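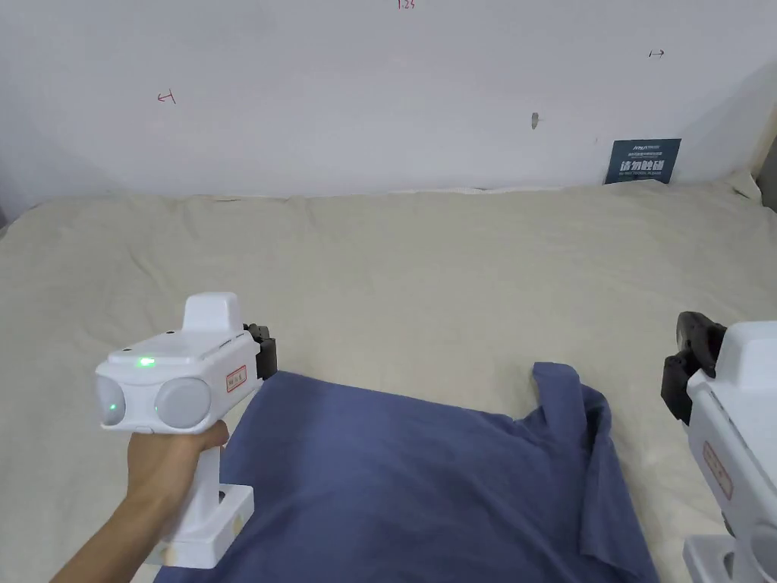 Ticket: Subtitles drift out of sync on festival screener
Status: Resolved
Opened by: Ewurabena Tetteh
Handled by: Wilson Henao, screening support
Film: Gikwood (feature documentary)
Opened: January 2020

Ewurabena wrote:
Hello, and happy new year to you all! I'm writing about our screener of Gikwood, which we uploaded for the Ovham festival. The picture is lovely and the sound is lovely, but the English subtitles start slipping after the first reel or so, and by the long interview with the accordion maker they are a good 4 seconds late. He laughs, and then the joke arrives after he has stopped laughing. I have watched it on my laptop and on my brother Kobina's television, and it's the same on both. The jury starts watching soon, so I'm a little anxious, as you can probably tell.

Wilson replied:
Hi Ewurabena, thank you for such a clear note, and please don't worry, we've got time to sort this out. Could you tell me which program exported the subtitle file, and what frame rate the film was finished at? If you still have the original file, please attach it exactly as it is, without opening and saving it again.

Ewurabena wrote:
Of course. Fuseini Bawa edited the film and he says it was finished at 24 frames. The subtitles were typed up in Vamine by Corey Kingi, who did the translation too (beautifully, I think, he kept all the little sayings). I've attached the file. It has 400 lines in it. 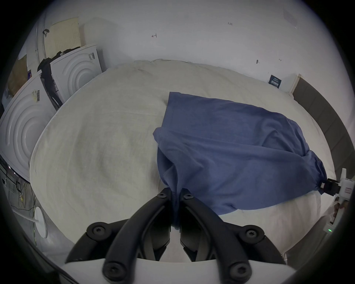
Wilson replied:
I went through your file this morning and compared it with the screener. The first line is right on time and the delay grows steadily from there, so we can rule out a late start, where every line would be off by the same amount. It's a slow stretch. If you picture a blue T-shirt held by one pinched fold, with the rest of it pulled out sideways across a mattress, you'll have the idea: one point stays put and everything else gets drawn away from it. Sliding the whole file earlier would only move the trouble to the beginning of the film. My guess is that Corey was working from a preview copy at a different frame rate. Could you ask him?

Ewurabena wrote:
You were right! Corey had the small preview copy that Fuseini made for him last spring, and it was 23.976. He is very sorry and I've told him not to be. What do we do now?

Wilson replied:
Nothing drastic, I promise. In Vamine, open the subtitle project, go to Timing, and choose Convert Frame Rate. Put 23.976 in the first box and 24 in the second, then export under a new name so the old file stays safe. Upload it on the screener page and give it 20 minutes to process. Then check the opening, the accordion interview, and line 27, where two people talk at once.

Ewurabena wrote:
Done, and all three spots are good. The joke lands before the laugh now. Kobina watched the whole film again last night to be sure, and he only found a missing comma. Thank you so much for your patience, Wilson.

Wilson replied:
Wonderful news, and thank Kobina for me. I've marked the new file as the active one for the jury and archived the old one. If you want to fix that comma, you can upload over the same file until the jury link opens.

Ticket closed by Wilson Henao.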